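Open bench night at the Sadus workshop, quick notes

Got there late, parking is terrible, use the lot behind the bakery and walk. Door code didn't work so I knocked. Sadus is a shared space, 76 members, one long room and a loft you have to duck in. Smells like cutting oil and coffee. Loved it.

First stop the lathe corner. Two people making a clock, didn't want to talk, fair enough. Then the laser, down for a new tube until August.

Most of the crowd was at the back for Pumby, the bin picking build. Darren Sowerby started it in his garage and moved it in when his wife wanted the garage back. Secondhand industrial arm, 300 dollars for the gripper parts, and a lot of evenings. The point is to get mixed junk out of a metal bin without anyone sorting it first. Sounds easy. Darren says the software (he calls it Trilik) is on rewrite number 8 and he still doesnt trust it with anything shiny.

Asked about cables. Sore subject! They snag, so he ties them down, then the wrist needs more slack and he unties them again. Wants a proper sleeve — too expensive for now. Bin is clamped to the bench becuase it used to creep.
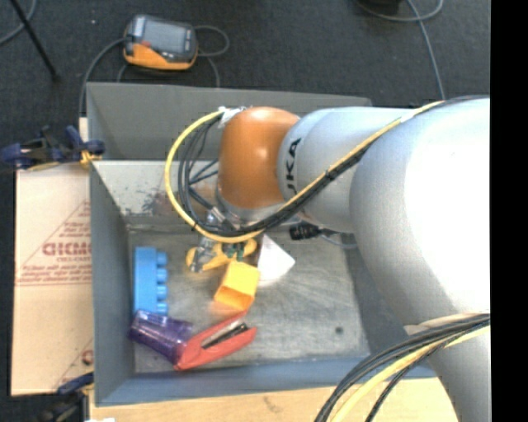

Words and photo: Hayley Sugden
Posted March 24, 2018

Stapler and toy block are regulars in the bin, same with the purple cup. I asked which one he hates most. The cup, no hesitation, you can see through it and so can the camera. Someone offered him a bag of 70 bottle caps to try next and he took it, bit nervously I thought.

Had to run before the soldering demo. Membership forms are on the shelf by the door, bring your own safety glasses, the loaners are scratched to bits. Going back next month with my broken Bouvier mixer if they'll have me.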